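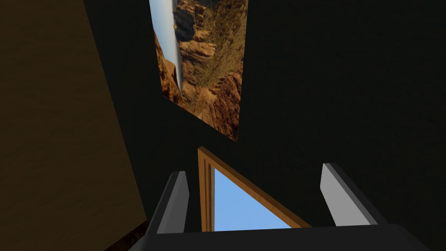 DINDERARD OPENS ITS SIMULATION HALL TO THE PUBLIC

Visitors will watch a two-armed robot work in a computer-rendered room at the Humness site

HUMNESS — The Dinderard Institute for Applied Automation will hold its annual open day on 15th August at its Humness site. For the first time, the program will include a full public demonstration of Gudberg, the simulated workroom in which the Institute develops and tests its methods for two-armed robots.

Admission is free. The Institute has set aside 244 places across the day, and each session in the simulation hall will seat a limited group so that every visitor has a clear view of the main screen. Places may be reserved through the Institute's website or at the front desk.

Gudberg was built by Dinderard staff together with Howlader, the software firm that has supplied the Institute's rendering tools since the start of the project. Work on the present version was completed in April. The room is furnished in the manner of an ordinary household workroom, with pictures on the wall, a window, and a cabinet with drawers in several colors. Visitors will follow the work from more than one viewpoint, including close views over the gripper fingers and a wider view across the robot's body.

"A robot that is to be useful in a home or a small workshop must first cope with a room that was not arranged for it," the Institute said in a statement. "Simulation allows our staff to attempt the same task many times, to change one thing, and to attempt it again. We are pleased to share that process with our neighbors in Humness."

Each demonstration will last 115 minutes, with a short break. Staff will open with an introduction to the room and the robot, followed by work at the cabinet, where a small hammer stands on the green top above the drawers.
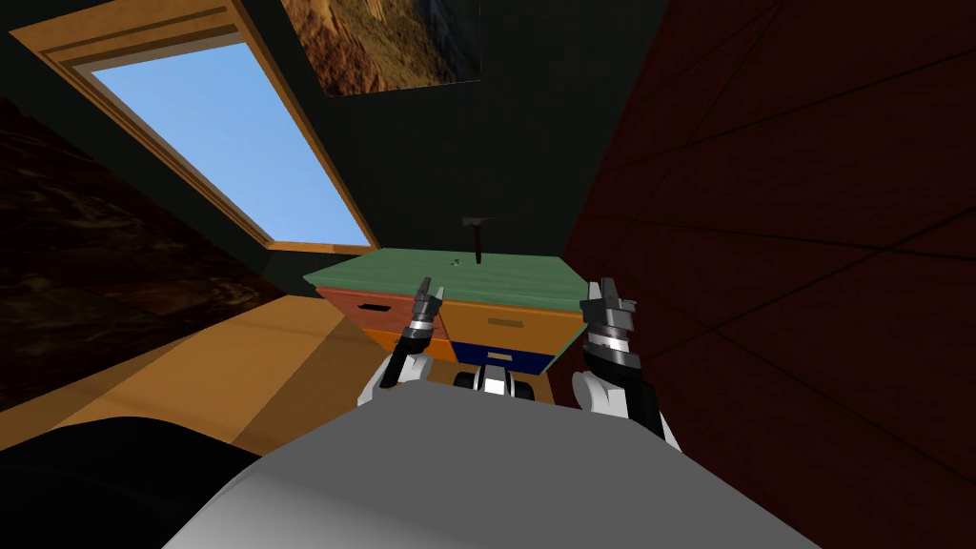
Sessions will be run live and will not be edited. Visitors should therefore expect pauses, repeated attempts and the occasional restart, and presenters will explain what is being changed between one attempt and the next. Questions are welcome throughout. A quieter session for families with young children will be held in the early afternoon, with the sound level in the hall reduced.

The Institute will also open its teaching rooms on the ground floor. Howlader will present a display on how textures and lighting are prepared for simulated rooms, and Dinderard's training department will provide information on its evening courses and on placements for high school students. The main building, a former textile warehouse completed in 1901, will be open for guided tours before the first demonstration and after the last.

Teachers who wish to bring a class are asked to write to the Institute in advance. A worksheet suitable for middle school students is available on request. The simulation hall is step-free from the parking lot, and hearing loops are fitted in all public rooms.
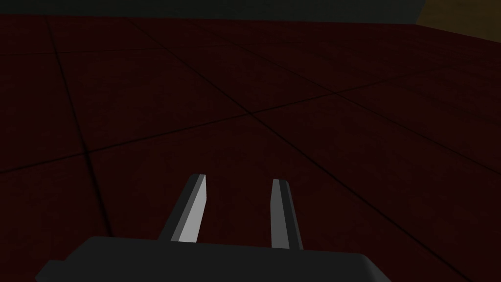
Gripper fingers open over the tiled floor in the Gudberg simulation. Credit: Dinderard Institute for Applied Automation.

About the Dinderard Institute for Applied Automation

The Dinderard Institute for Applied Automation carries out research and training in automated handling for homes, workshops and small manufacturers. Its simulation hall and teaching rooms are located in Humness. Press inquiries should be directed to the Institute's communications office, extension 1401.

Search news and events... Go

Comments (3)

humness_resident: Is there parking for the guided tours or only for the demonstrations? Last year the lot was full by mid-morning.

Dinderard Communications: Thank you for your inquiry. The lot is open to all visitors. Overflow parking will be available behind the teaching rooms.

rivet44: Went to the talk in April and liked it. Please put the presenter on a microphone this time, we were in the back row and missed half of it.

We use cookies to remember your settings and to measure visits to this site. Accept all | Manage settings

Sign up for the Dinderard newsletter. Enter your email address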